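Stop counting demonstrations

Opinion

Sunday, December 22, 2019

By Kadir Tatlı

Writing this fast, between two batches, so forgive the shape of it.

I have spent most of the fall collecting examples for a learning system. Two arms, two hands, a table, some colored blocks, all in simulation. A person drives the arms, the simulator writes everything down, and the learner gets fed the result. We call each recorded run a demo. Our project is named Undau and it is small, and I am going to complain about it even though I like it a lot.

The complaint: we count the wrong thing.

Every Monday there is a number. In October the number was 236. That was demos accepted for the block task, and everyone was pleased, me included. Then I watched them. All of them, start to finish, over two long evenings with bad coffee. And what I saw was one demo, more or less, 236 times.

Same operator for most of it (me). Same starting layout, give or take. Left hand always goes first. Approach from above, close, lift, over, down, open. If a block slipped I threw the run out and started again, as the instructions told me to. I wrote the instructions.

So the learner learned me on a good day. Put a block a little farther out than I usually put it, and the hand would go to where the block would have been. Very confident about it too.

What a demo is for

People outside this work think the data is a pile and a bigger pile wins. People inside it say they know better and then set a weekly target for the pile. I've done both.

A demo is an answer to a situation. If the situations are all alike you have one answer written out many times in slightly different handwriting. There is some value in that. The learner does need to see the ordinary case more than once, I'm not arguing for a data set made of nothing but accidents. But the value drops off fast, much faster than our Monday chart would suggest, becuase the chart has only one axis with anything on it.

Aksoy, the little lab down the hall that shares our compute, went the other way. They kept 23 runs for their first drawer task. I laughed when I heard. They had picked them, though. Drawer half open, drawer shut, hand starting too low, hand starting behind the handle, a missed grab followed by a second try. Their learner did dumb things, sure. It also tried again after missing, and ours had never once seen anybody try again.

I am not going to pretend this was a fair comparison. Different task, different hands, different everything. It bothered me anyway.

The runs we throw out

Here's the part I would fight about. Our rule was that a run with a fumble in it is a bad run. Plernside, the contractor who cleaned our recordings, had the same rule, only stricter: any run with a pause over a certain length got cut as well. Tidy data. Lovely to watch.

But a fumble and a recovery is the most useful thing an operator can give you. The operator knows what to do when the block tips. The learner does not, and it is going to be in that spot far more often than the operator ever is, since it is worse at the job. Small errors put it somewhere new, and somewhere new it makes a bigger error. Anyone who has watched one of these things drift off course knows the sick feeling.

Pauses, too. When I pause it's usually that I have two hands near each other and I am working out which should move. Cut the pause, fine, nobody needs nine seconds of me thinking. Cut the whole run and you lose exactly the stretch where both hands were in play.

The counter-argument, which I get from my own team: keep the fumbles and the learner learns to fumble. Fair. It can happen. If you dump raw failures in with no label you are asking for it. So label them. Mark where the mistake starts and where the fix starts, and train on the fix. It's slow, boring work and it does nothing for the Monday number. Probably why we didn't do it.

Two hands, one table

Most of our early runs were one-handed in all but name. Right hand parked, left hand working. It is easier to drive, and it gets you a higher count by the end of the day. Then we ask the learner for a two-handed result and act surprised.

The batch I'm on now is different, and slower. Eleven cubes, and both hands are supposed to be on the blocks in the same stretch of time, each with its own. The layouts have holes in them on purpose, because a filled rectangle teaches you very little about placing next to an empty spot. Colors are mixed so that no color always sits in the same place. I get through maybe a third of what I used to in an afternoon. My wrists hurt.

I think it's the first batch worth having. A moment with the teal cube in the left hand's grip and a pinkish one tilted under the right hand's fingers contains a problem that none of the October runs contained at all, namely that there is another hand.
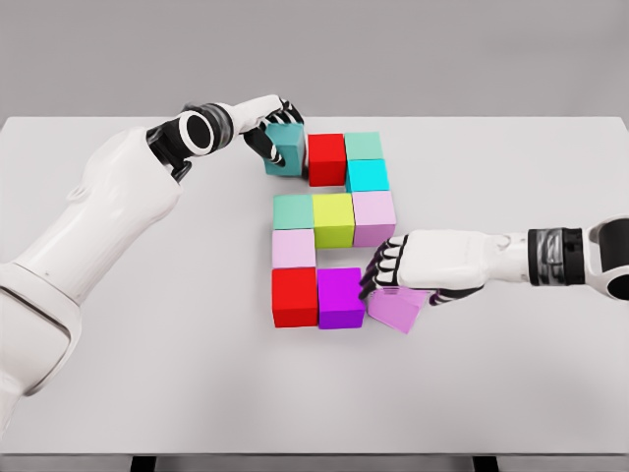

What I'd change on Monday

First, kill the count. Or keep it and put it at the bottom of the page in small type. At the top I want a list of the situations we have covered and the ones we haven't. Block tilted. Block touching its neighbor. Hands close together. Hands far apart. Target spot partly blocked. If a row on that list is empty, that's next week's work, and I don't care how big the total is.

Second, more drivers. We have five people who can run the rig and one who does. I'm quick, so I get the sessions, so I get quicker, so the data sounds more and more like me. Give a session to someone slow and awkward. They will find states I would never visit.

Third, operators should write one line after each run. What was hard. That's all. Numari, our in-house logging tool, already has a notes field and it's blank on every single run I checked. Mine are blank.

Fourth, stop starting from the neat layout. Start from the mess the last run left behind, at least some of the time. A real table will not get reset for the learner, and a simulated one only gets reset because there's a button.

About simulation

Someone will say all this matters less in a simulator, where you can generate variety with a script. Shuffle the cubes, change the light, nudge the table. We do that. It helps with seeing. It does much less for doing, as the script moves the blocks and doesn't move the person. A shuffled layout driven with the same habit is still the same habit.

And the cheapness is a trap in itself. When a run costs almost nothing you stop asking if it was worth recording. On a real rig, with a real hand that overheats and somebody waiting for their turn, you think before you press the key. I would like us to think a bit before we press the key.

I may be wrong on how much. Could be that ten times the dull data gets you there anyway and I have wasted a month of slow afternoons being picky. I'd accept that if someone showed me. So far what I have been shown is a chart going up, and a hand closing on air just left of a block.

Anyway. Next batch is loading. Fumbles stay in.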